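Graldale Channel Bed, Queen: A Review From Someone Who Mostly Folds Laundry On It

I bought this bed to sleep in. In seven months of ownership I have certainly done that, but if you added up the daylight hours, it has seen more laundry than sleep. So this review is in two parts, and the sleeping part is short: it's fine. It doesn't squeak. My back has filed no complaints.

The laundry part needs more room. Our apartment has one surface big enough for a full load, and the ironing board went to Mal-soon Jeon in April in exchange for a rice cooker. Every Saturday the clean stuff gets dumped on the bed and stays there until somebody wants to lie down. The cream bedding I picked to go with it shows up blue lint beautifully, and most of what we own is blue.

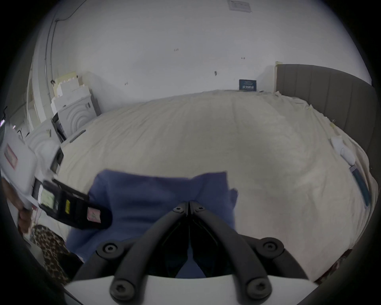 Hye-jin Pyo told me cream was a mistake and that I should have bought charcoal, which hides everything until you sit on it in black pants. She has the same bed in the full size and says hers is now mainly a coat rack.

Height is where Graldale got it right. I'm five foot four and can fold a bath towel without bending, which I could not do on the old Plidance platform, a piece of furniture designed for people who live on the floor. The mattress is a Vivonano, medium, and it's firm enough that a stack of shirts stays a stack. On a soft one they slide toward whoever is sitting down.

The headboard is gray, upholstered, with vertical channels. It looks very good from the door. The channels also collect dust and crumbs, and the crevice tool on our vacuum fits them badly. Allow ten minutes with a soft brush, or do what I do and look at it from the door. The light wood at the side is easier: damp cloth, finished.
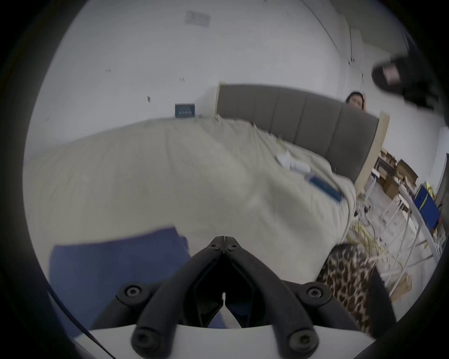

Assembly

The box says one person. Man-sik Na came over at seven in the evening to be the other one, and we were still discussing slats when the late news came on. The instructions are all drawings, and step four shows a bolt that belongs to some other bed. Put the headboard on before you tighten anything. Keep the spare hex key, too - mine went out with the cardboard, and I had to borrow one when the rail needed a turn a month later.

Folding on it, in practice

Small things are easy. Washcloths, tea towels, anything you can pick up by the middle and shake out in one go. Fitted sheets are as awful here as anywhere. The real drawback is that a bed this wide invites you to spread out, and then you put your phone down somewhere and spend the rest of the load patting the covers for it.

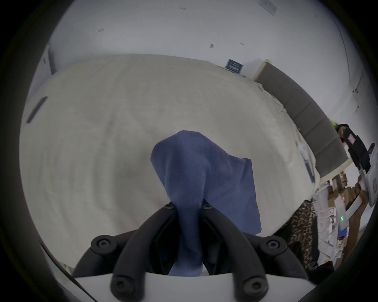
Does the bedding slide around while you're working?

Less than I expected. The mattress sits snugly between the rails, so the sheet stays tucked, though a duvet will wander toward the side you're standing on. I shove it back with a hip.

For T-shirts, I've given up on the bed and moved to the white table. A shirt wants something hard underneath if you're going to press the creases out with your palms, and the Vivonano gives just enough to put new ones in. Ye-seo Kwon disagrees and folds hers midair, standing up, like a blackjack dealer. I've tried it and produced a sort of dumpling.

Would I buy the bed again? Probably, at the sale price. At full price I'd look hard at the Hwang, which has a plain headboard and nowhere for crumbs to live. Four stars, with the missing one going to whoever drew step four.

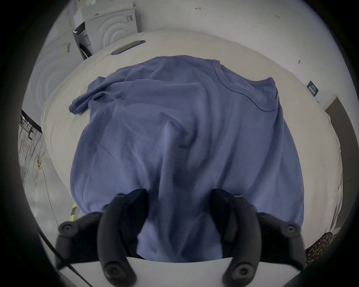 Blue tee on the white table, creases still to be dealt with.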